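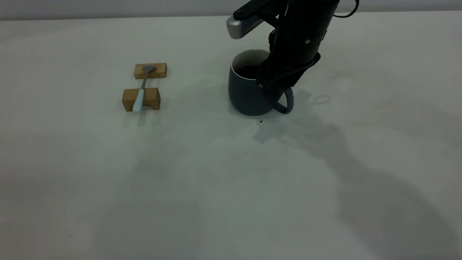 Bohdan Yatsenko
Senior Engineer, Manipulation Laboratory, Zitberg

Last updated: January 2024

The comparison of the Pulau and Adico grippers has reached the mug task. Each gripper is allotted 60 attempts with the spoon placed on its rest. The Adico fingers are 5 mm narrower – a clear advantage inside the rim. Cable routing remains under review, and results for the Hsu controller will follow in April.

Contact: Bohdan Yatsenko | © Zitberg | Back to top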